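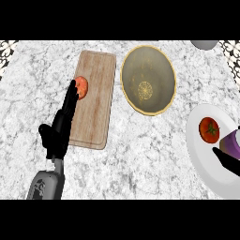
Glória Aguiar asks, in a note sent in after the last session, whether a site that has been reburied still counts as conserved if the public can no longer see it. For the purposes of this course it does. Reburial is a conservation treatment with its own design, materials and monitoring plan, and the notes below cover it on those terms.

Courses > Field Conservation > Unit 4 > Reburial and Backfilling

Last updated July 7, 2021

1. Terms

Backfilling means returning soil to a trench once recording is finished. Reburial means covering exposed remains in a planned way so that they stay stable. The two are often confused in site reports. Check which one the author means before citing a report.

2. Why exposed remains decay

Buried walls and floors reach a rough balance with the soil around them. Excavation ends that balance. Moisture and temperature begin to swing, salts move to the surface and crystallize, and roots find open joints. Mud brick and painted plaster suffer first. Dense stone lasts longer but still loses its mortar.

3. Layers

A basic reburial has a separation layer, a fill and a cap. The separation layer marks the excavated surface and must let water vapor pass. Plastic sheeting is not suitable – it traps water against the remains. The fill should be clean, low in salts and in close contact with the surface. The cap sheds rain and resists erosion.

4. Case: Rolmont

The Rolmont mosaic was reburied at the end of a June season under sieved sand. A test pit opened 14 months later showed sound bedding but fine roots in 2 of the joints. The cap was too thin on the north side. It was rebuilt with a steeper slope. Compare the Vasiliu trench, where no separation layer was laid and the original floor could not be told from the fill.

5. Monitoring

Record moisture at a fixed depth, the state of the cap, and plant growth. Keep the readings with the site archive.

Reading: course pack, section 10.

Comments (3)

dmk: Is the Rolmont cap drawing in the course pack? I only find the plan.

Flotora: Section 10, after the plan.

trench_b: Section 3 could say more about clay soils.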